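Home | Grippers | Finger Pads | Cameras | Controllers | Support
Print this page | E-mail this page
2 min read

Etetti Hand-Held Gripper, Wide Finger Set

We've been trying the Etetti against the Bristulum on cloth, and we have a favorite! The Etetti is the one we keep reaching for. Both are two-finger tools you hold and steer yourself, with a camera looking down between the fingers, so the picture you get is close to what an arm would see later on.

What we like most is the opening. You can come down over a bunched-up towel with room on either side and still see the folds and hems you're aiming for (the Bristulum crowds the view a bit on thick terry). The pads show wear along the edges after plenty of use, and we're still happy with how they hold.

The Bristulum is lighter and nicer for small parts. If you mostly pick up caps and clips, get that one. For laundry work, go Etetti.

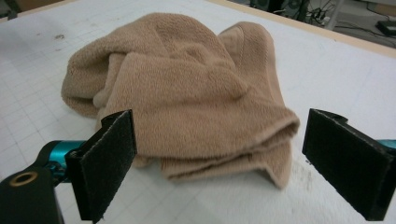

Brown terry towel on the white table, fingers open wide.

In the box: gripper, 2 spare pads, camera mount, 48-page setup booklet. The mount also takes the MacLeish camera. Pads come separately in packs of 20.

Runs with the Ivmont controller, firmware from October or later. Older units need the adapter cable, sold on the Controllers page.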